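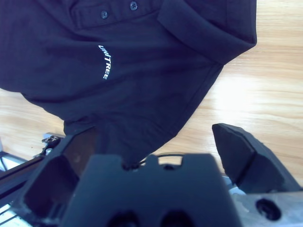
Week 3: Knitted cotton, and why we fold the polo shirt first

Welcome back, everyone! Last week was towels and pillowcases, flat things with four corners that more or less tell you what to do. From now on we're working with garments that have a front, a back, an inside and a neck, and I can't think of a better one to begin with than the polo. A plain tee will forgive nearly anything, and a dress shirt has so many buttons and seams that you're tired before you start, but a polo has just enough going on to be interesting. Look at the navy one on the table: it's a heap, all creases and ridges, and you can still get your bearings from two small dark buttons on the placket and the white UNITREE lettering on the left chest. Find those two things in any heap of polo and you know which side is the front and which way is up. I love this! It's like finding north on a map.

These notes go with the Proststead household textiles course, practical session 3. Bring them with you, please, and bring a pencil, as there are gaps in the Crichton workbook where you'll want to write your own measurements.

Words we'll be using

Placket: the strip at the neck opening that carries the buttons and buttonholes. On a polo it stops partway down the chest.

Collar stand: the narrow band that lifts the collar off the neck. Not every polo has one. Cheaper collars are often a single knitted piece sewn straight on.

Rib: the stretchy knit you find at the collar and sleeve ends. It springs back, so it fights you a little when you press it flat.

Hem vent: the small slit at the bottom of each side seam. On some polos the back hangs lower than the front, and if yours does, the hems will never line up and you can stop trying to make them.

Hand: how a cloth feels and falls when you hold it. A slippery hand slides off the table edge, and a dry one stays where you put it.

Where creases come from

Knitted cotton is made of loops. Pull it and the loops open; let go and they mostly close up again, which makes a polo so comfortable to wear and such a nuisance to square up. Soft, rounded folds in a heap of knit usually shake out with one good flick. Sharp ones are another matter. They tend to come from being packed under weight, or left sitting in the drum after the spin, and they need steam or a warm iron.

Try this at home before next time. Take two cotton knits out of the wash together. Shake one and hang it straight away, and leave the other bunched up in the basket for an hour. Then hang that one too and compare them when both are dry. The difference is wonderful, and it costs you no ironing at all!

Getting from heap to flat

1. Find the buttons. Don't lift anything yet, just look and feel.

2. Follow the placket up to the collar and take hold of one shoulder seam. Then find the other shoulder with your free hand.

3. Lift by both shoulders and let the body drop. Count to three. Gravity does more than your hands will.

4. Give it one firm shake, away from your face (buttons!).

5. Lay it face down, collar away from you. Smooth outwards from the middle of the back with flat palms. If you push with your fingertips you'll stretch the loops and get waves.

6. Turn the collar down and do up the buttons. Yes, I know, everyone wants to skip this. A buttoned placket holds the neck in shape all the way through.

The fold itself

We're using the board fold this session. The Flotwood boards are in the tall cupboard and they're 300 mm long, a good size for an adult medium. Centre the board just under the collar on the back of the shirt. Bring one side over, with the sleeve laid back along the edge of the board, and then do the other side. Slide the board out. Fold the bottom up to the middle, then up again to meet the shoulders, and turn the whole thing over.

What you want to see is the collar sitting evenly, with the placket running straight down the centre. A small chest logo should be fully on show, without a fold going through the middle of the lettering. If the print is creased, your board was too far over to one side. Open it up, shift the board and go again.

A word about printed lettering

Plenty of work polos carry a name on the chest, and it may be embroidered or printed. Run a clean fingertip over it. Embroidery stands up in ridges of thread; print feels smoother, and sometimes slightly rubbery. You can press embroidery from the back over a towel. Print shouldn't meet a hot iron at all, so turn the shirt inside out or put a cloth between them.

Dark colours deserve the same care. Navy and black cotton can go shiny where the iron has dragged over a seam, especially along the placket where there are several layers. Inside out, medium heat, lift and place.

In the session

We'll work in pairs, 12 shirts per table, and everyone has a turn at folding and a turn at checking. Time yourself on your first shirt and your last. Don't chase speed on the ones in between! My own first board fold took around 11 minutes, most of it spent with the shirt upside down.

For next time

Read the section on woven shirts in the workbook and do the hang-dry comparison above. If you have a Kamitz steamer at home, bring it along, as I'd like us to try a few on the rib collars. Bring one long-sleeved garment too, any fabric, the more awkward the better.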